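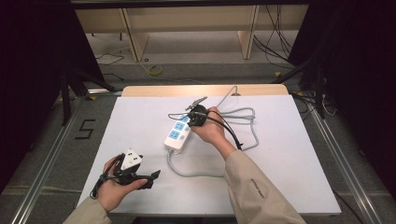 ## Recording a Plug Insertion Task with the Utum Handheld Gripper Kit

This guide applies to kits supplied by Dravthorpe from September onward. Each kit contains 2 handheld grippers, wrist straps and a printed task card.

### Preparation

1. Lay the power strip flat on the board. Do not connect it to building power at any point during recording.
2. Keep the strip's own cable clear of both hands.
3. Charge the grippers for 30 minutes and fasten the wrist straps.

### Recording

1. Start a new session and enter task code 345.
2. Pick up the plug with the right gripper, holding it by the body so that the prongs remain free.
3. Bring the plug over the chosen socket and pause briefly before lowering it.
4. Steady the strip with the left gripper if it slides.
5. Insert the plug, open the jaws and withdraw both grippers.

Complete 8 insertions per session. A dropped plug may be picked up again without stopping the recording.

### Returning Data

Upload sessions on the day they are made. Questions about the trial service should be addressed to Ona Lukoševičius at the Halliday office.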